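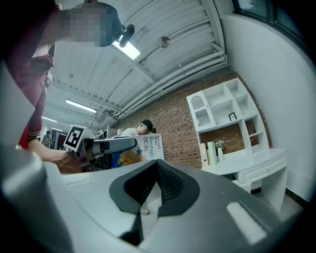
Geert Van Beek reckons we should have thrown out every demonstration where the tracking jumped, and asked me in the corridor why on earth we hadn't. Fair question! It's more or less what this report ended up being about, so I'll start there.

The plan for our project (we called it Skarkilero, don't ask) was to collect demonstrations with hand-held grippers and train a policy on them without ever driving the real arm by hand. The gripper carries its own wide-angle camera, and the square markers help us line things up. We recorded 3787 demonstrations over the spring, all picking up small household packages and putting them in a tray, and 601 of those had at least one jump in the estimated position – usually when the gripper turned quickly or somebody leaned across the table.

At first I did what Geert wanted and binned the lot. The policy trained on what was left was fine on the easy packages but pretty hopeless on anything at the back of the table. I lost two days blaming the learning rate before I plotted where the binned demonstrations were, and of course they were nearly all long reaches. By cleaning the data I'd taught the thing that the back of the table didn't exist.

So the second try was repair. If a jump lasted 5 frames or fewer we filled it in from the motion on either side, and if it was longer we cut the demonstration at that point and kept the first half. I wrote the script on top of Grullico, the lab's old log reader, which is slow and has no manual, and Bisht did the checking by eye. I should say the 5 was a guess. We never tried other values properly and I'd like to.

With the repaired set the arm started going for the back packages again. It still fumbles soft bags, and it has a habit of hovering above a box for ages before it commits, which I think comes from us – we all hesitate when we line up the fingers, you can see it in the recordings once you know to look. I did try trimming the slow bits out and that made the grasps worse, so I put them back.

Geert's view, after reading a draft, is that the half demonstrations are still a bad idea and we should test without them. He's probably right. That run is queued on Banden and I'll add the numbers to the appendix when it finishes.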